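Birkett Desk Charging Hub, Lavender: Review After a Month

I bought the Birkett in April to replace the row of chargers that used to take up the outlets behind my desk. It has four USB ports in a column down one side, a lavender purple shell, and a short cord. Setup took no time. You plug it in and it works.

Charging has been steady. With one phone on it, I get a full charge overnight with no trouble. With 3 devices connected, everything slows down a little, and my tablet is the first to suffer. The Tonar I had before was faster with a full load, but it got hot enough that I stopped leaving it on at night. The Birkett stays warm at most.

The ports are too close together. Slim cables fit fine side by side, but anything with a thick molded end blocks its neighbor, so in practice I use the top and bottom ports and leave the middle ones for the smallest cords. I would also like a longer power cord. Mine doesn't reach the wall, so it runs to a power strip on the table.

The label on the front is small and the text is hard to read from a chair. I had to pick the unit up to check the ratings.

Color is a matter of taste. I keep mostly pinks and pale blues on this table, and the lavender goes well with them. It shows less dust than the white Jillivby cube I keep in the bedroom.

For a desk with a couple of phones and a pair of earbuds, it does the job. If you charge two tablets every day, look at something with more power. I plan to keep mine, and I'll add a note if any of the ports get loose.

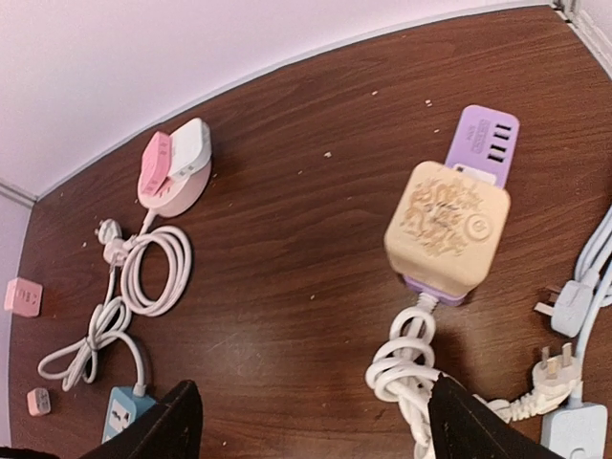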